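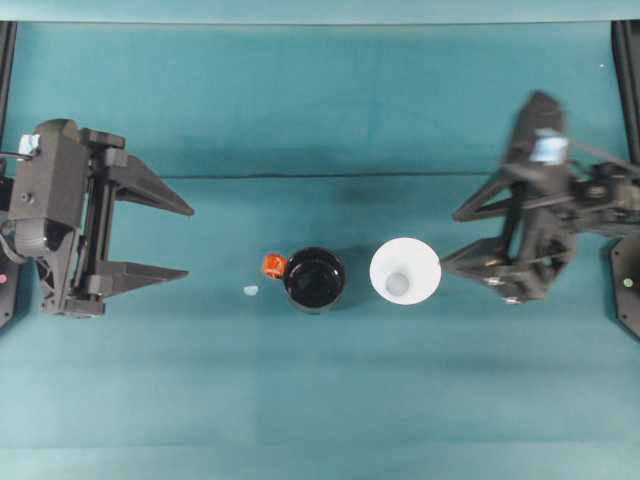
**Famgate releases Lutier 3, control software for two-arm robot cells**

MAPPLEBECK, March — Famgate today released Lutier 3, a new version of its planning and control software for robot cells in which two arms share one work surface. The release adds a joint planner for both arms, a rewritten camera calibration tool and a replay viewer for looking at failed runs. It is available now to current license holders at no added cost.

Lutier 3 replaces the separate per-arm planners used in earlier versions. Under the old setup, each arm planned its own path and a supervisor process stopped one of them when the paths came too close. The new planner treats the pair as a single system and replans while the arms are moving. If one arm slows down, the other is given a new path and does not have to wait at a fixed hold point.

"Most of our support calls were about the hold point," said Jytte Toft, head of motion software at Famgate. "An arm would stop there, the other one would take a little longer than planned, and the cell would time out. Customers got around it by making the timeouts longer, and then everything ran slow. We took the hold point out."

The work was tested in the company's lab at Mapplebeck, mostly on small tabletop jobs with everyday objects. Cups get a lot of use there. With two of them standing close together, a finger has very little room to come in beside one without touching the other, and a black cup and a white cup on the same mat give the perception software different problems. Dark, glossy surfaces tend to return poor edges under overhead light. Pale interiors can wash out.

Lutier 3 handles this by fitting the rim and the base of a cup separately and keeping both estimates until they agree. If they don't agree, the software marks the object as uncertain and plans a slower approach. Operators can set how slow, or have the cell stop and ask.

The calibration tool has also changed. Earlier versions needed a printed board placed on the work surface in 20 positions. The new tool needs 3, and can be started from the operator panel without opening a terminal. Settings saved in Lutier 2 can be imported, but Famgate recommends a fresh calibration after upgrading.

The replay viewer stores the camera feed, joint positions and planner decisions for each run on a shared timeline. Users can step through a run, see which paths the planner rejected, and export the section they need as a single file. Recording is off by default.

Grimora, a contract packing company that took part in the early access program, ran the software on 29 cells before release. Its engineers filed 358 reports during that period, covering everything from planner faults to spelling errors in the panel.

"The replay viewer is what our shift leads ask for," said Sigrún Kirkegaard, automation manager at Grimora. "Before, they would write down 'arm stopped' and we had to guess. The planner took some tuning on our older cells, and the first build we got did not like our network. Those things were fixed by the third build."

Two known limits apply to this release. The joint planner does not support cells with more than two arms, and cells that mix arms from different makers must use the older per-arm planners, which remain in the package. Clear objects such as glass and thin film are not supported by the new cup and container fitting. Famgate plans to address mixed cells in a later update and has not set a date.

**Availability**

Lutier 3 can be downloaded from the Famgate customer portal. Lutier 2 will keep receiving security fixes for 20 months. Upgrade notes and a list of supported controllers are included with the installer.

**About Famgate**

Famgate develops control, perception and planning software for robot cells used in packing, light assembly and lab handling. The company is based in Mapplebeck.

**Press contact**

Famgate Press Office, Mapplebeck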